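Nutska 台布使用手册
第三章 铺设、清洗与收纳

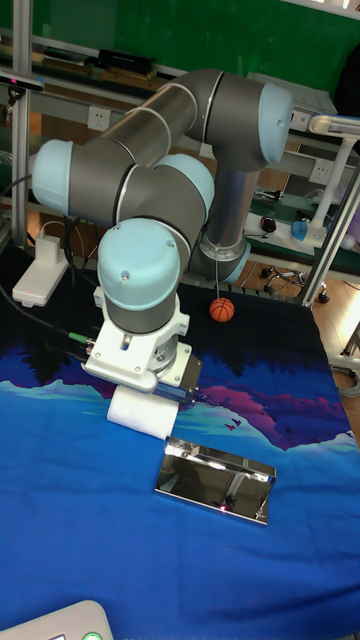

图 3-1 铺有蓝色印花布的台面

本章适用于 Nutska 系列棉质印花台布和素色台布。带防水涂层的 Effiong 款请看第四章，两者的洗涤方法不同，不要混用。

3.1 首次使用前

新台布出厂时带有少量浆料，手感偏硬，颜色也略深。首次铺用前请先下水一次。

1. 拆去外包装和领口式纸卡，检查四边缝线。发现跳线或漏针，先不要下水，连同纸卡联系 Grodell 售后。
2. 在盆中放冷水，水面没过台布即可，浸泡 50 分钟。
3. 水中有浮色属正常现象。换水漂洗，直到水清为止。
4. 轻轻挤出水分，不要拧绞，平摊或对折晾在阴凉处。

注意：深色款和浅色款须分开浸泡。首次下水后台布会略有收缩，裁改尺寸请在晾干之后进行。

3.2 测量台面

1. 用软尺量出台面的长和宽，量两次，取较大的一次。
2. 确定垂边长度。书桌和工作台可以不留垂边，或只留一掌宽；餐桌的垂边以不碰到坐者膝盖为准，最长不超过 400 毫米。
3. 台面长度加上两侧垂边，即为所需布长。宽度算法相同。
4. 圆桌量直径，再加两倍垂边。

宽度超过 1000 毫米的台面，建议选用整幅款，不要用两块窄幅拼接。拼接处容易起拱，杯子放上去不稳。

3.3 铺设

1. 擦净台面，等水迹干透。木质台面如刚上过蜡，隔夜再铺。
2. 先铺防滑底垫。底垫四边应比台面各缩进一指，防止外露。
3. 将台布正面朝上，沿中折线放在台面中央，再向两侧展开。
4. 检查花纹方向。印花款的布边有一道窄色线，色线应与台面长边平行。
5. 从中间向四周用手掌推平，最后整理四角。
6. 需要固定时，在垂边内侧装布夹，长边两侧对称安装。一套布夹共 6 个，另附两个备用弹簧片。

小折痕不必揭下来熨，用喷壶喷少许清水，手掌抹平，晾干后会自行消失。

小心：不要把刚离火的锅具或熨斗直接放在台布上。棉布遇高温会发黄，底垫可能粘住台面。

3.4 日常清洁

碎屑用软毛刷朝一个方向刷。不要来回刷，印花面容易起毛。

液体洒落时，先用干布吸，由外向内按压，再用湿布点擦。各类污渍处理如下：

茶和咖啡：冷水浸湿后涂少量中性皂液，静置片刻，清水漂净。
油渍：撒一层淀粉，吸附后刷去，再按普通污渍清洗。
蜡油：待其变硬后用钝刀刮去大块，垫吸水纸低温熨烫，纸面沾油后及时更换。
墨水：尽快送洗。自行使用溶剂可能使花纹褪色，由此造成的损坏不在保修范围内。

3.5 机洗

1. 取下全部布夹。
2. 将台布翻面，装入洗衣网袋。
3. 选择轻柔程序，冷水，低速脱水。
4. 加入中性洗涤剂，用量按洗涤剂包装上的说明。禁用含氯漂白剂。
5. 程序结束后立即取出，抖开，拉直四边再晾。

不建议使用烘干机。必须烘干时选低温档，布面尚有潮气时即取出。

3.6 熨烫

趁台布微潮时熨反面，中温，沿布边色线方向推进。正面需要熨烫时，垫一块白色薄棉布。绣边部分从背面轻压，不要来回拖动。

3.7 收纳

短期收纳可对折后挂在圆杆衣架上。长期收纳建议卷放：

1. 确认台布完全干透。
2. 准备一支纸筒，外面包一层白色薄纸。
3. 正面朝外卷起，松紧适中，用布带系住，勿用橡皮筋。
4. 放在干燥避光的柜内，不与皮革制品或有色塑料袋接触。

折叠存放的台布，每季取出一次，换一个位置重新折。每年 11 月前后换用厚款时，可把薄款一并洗净再收。

3.8 配件订购

底垫、布夹和弹簧片可单独购买，由 Nollside 仓库发货。订购时请注明台布背面标签上的款号。标签已剪掉的，请提供长宽尺寸和布边色线的颜色。

底垫属消耗品，表面发粘或出现裂纹时应更换。旧底垫不可垫在新台布下面继续使用，以免染色。

防水涂层款的铺设和擦洗见第四章。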